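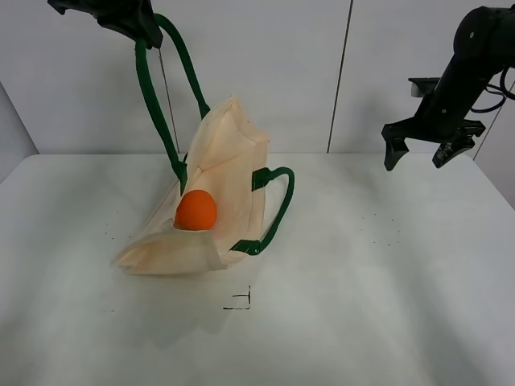 *Tote bag, orange ball, two arms. One of them has hold of a handle.*

**Can it pack a bag yet?**

2 Oct 2026

A few of you wrote in after the March issue (the one where I got grumpy about laundry folding) to ask which chore I'd hand over first if I could. My answer is bags. I bag things all day long – groceries, library books, the stuff that has to go back to the store – and I would love to never do it again!

So I've been reading up on where the machines are with soft bags, and the answer is still "sort of." A cardboard box is easy on a robot. It has corners, and the corners stay put. A canvas tote slumps the second you let go of it, and the opening you were aiming for is suddenly somewhere else, or it's a crease. You and I fix that without thinking, one hand up on the handle and the other one poking around for the gap. A robot with two arms has to work out which arm does what, and then change its mind when the cloth moves.

Things like yarn are worse, if you ask me. A ball keeps its shape wherever you pinch it. A twisted green hank of something soft will squash and trail, and when the bag's handles are dark green too, I can see how a camera looking down at all that might have trouble telling what's cargo and what's strap. I've grabbed the wrong thing out of my own knitting bag often enough to have some sympathy. 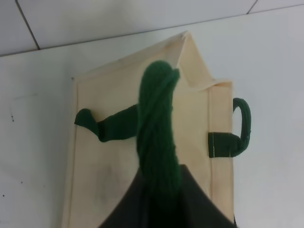 I keep a little scorecard for this column, and I gave bag packing a 3 out of 10. Stakik's newsletter readers would probably go higher, and the folks on the Giltby shop-floor forum would go lower, because they want the same job done 1000 times in a shift with no one standing by. At home I'm less fussy. If it gets my groceries in the bag and the eggs survive, it can take all evening as far as I'm concerned.

What would move my score up? I'd like to see one machine do 100 different bags, including the awful floppy ones from the bottom of my closet, with the handles tangled any old way. Show me that with no cuts in the video and I'll happily go to a seven.

Next issue I'm looking at dishwashers, the loading part. If you've got a rack that defeats everyone in your house, write in and tell me about it.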